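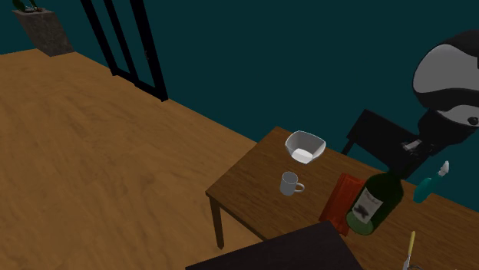 A white bowl and a small mug on a wooden table.

The Tredberg bowl is a style of everyday tableware from the small river town of Tredberg, best known for an opening that is neither round nor square but something pleasantly in between. It is one of the great survivors of country pottery, and it has been made in the town, with only a few short breaks, for generations.

Shape and use

A classic Tredberg bowl has four soft corners and walls that slope in to a narrow foot. The corners make wonderful pouring points, so the same bowl can hold soup at noon and pancake batter in the evening. Local cooks still call the corners "lips", and many people will tell you which one they prefer to drink from! Old bowls were sold in nests of 9, the smallest just big enough for salt.

Clay and glaze

The clay came from pits at Vutstead, further up the river Esix. It fires to a warm buff colour, and the early potters left it bare on the outside. White glaze arrived later and quickly took over - it was easy to clean, and it made even a plain porridge look rather grand. A bluish glaze was also tried, though few pieces have lasted and collectors get very excited when one turns up.

The Aigner works

The largest maker was the Aigner works, which had 61 people on its books at its busiest. Its surviving order book lists 2884 bowls sent downriver in a single December, packed in straw and loaded on to flat barges. The works closed its big kiln when coal grew dear, but smaller workshops carried on with wood firing, and two of them are still going.

Collecting

Aigner pieces carry a stamped letter A inside a ring on the foot. Unstamped bowls are harder to place, as neighbouring towns copied the shape with great skill. The town museum at Tredberg shows 51 bowls, among them a lovely lopsided one that was dug out of the river mud at Vutstead.

See also: Esix valley pottery; Slipware; Wood-fired kilns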